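Timber offcut reuse - Stitilora project, final report

Monday, May 5, 2025

Intro
Our group looked at what happens to softwood offcuts from small joinery shops. Two shops agreed to help, Flusholm Joinery and Panagiotou & Sons. Most of their short ends go in the skip. Some gets burnt at home in winter. We wanted to know how much of it is long enough to use again, and for what.

Method
Collected offcuts from both shops over three weeks. Sorted by length on the floor of the Skumley workshop. Anything under 50 mm went straight to the mulch pile. Anything with nails or glue, also out (glue was hard to judge, see Problems). The rest we measured, weighed in a bucket and wrote up on the tally sheet.

Moisture meter was only free on the second week so readings are for that batch only. Should of booked it earlier.

Results
Total pieces collected: 976
Too short: 243
Nails, paint or glue: 400
Left over and usable: the rest, mostly pine, a bit of hoop pine from Panagiotou

Flusholm pieces were longer on average but more of them had paint. Panagiotou's were cleaner - they cut mainly for drawer sides so there's less finish on anything.

What could it be used for
We tried four things: garden edging, door wedges, kids' blocks and finger-jointed shelf boards. Edging rots too fast without treatment. Wedges fine but who needs that many. Shelf boards looked good but the jointing took all afternoon for one board, and the glue cost more than new timber from the hardware shop.

Blocks were the best. Quick to cut, sand and oil, and existing holes don't matter much if the edges are smooth.
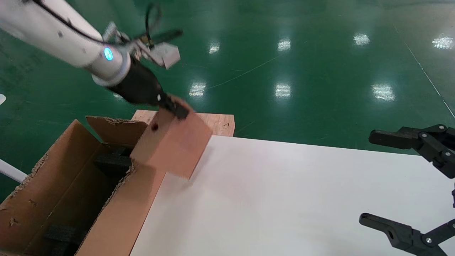 Fig. 3 - Light-coloured wooden block with a small round hole.

Problems
Sorting by colour doesnt work for spotting glue. Rain got into one lot of bags and we left those out of the weights. Also our two sets of scales disagreed, we used the newer one thoughout.

Next steps
Ask the shops to keep painted stuff in a seperate bin. Repeat in July when the timber is damper and compare the meter readings.

3 comments | 11 shares

Contact the Stitilora project group | Back to top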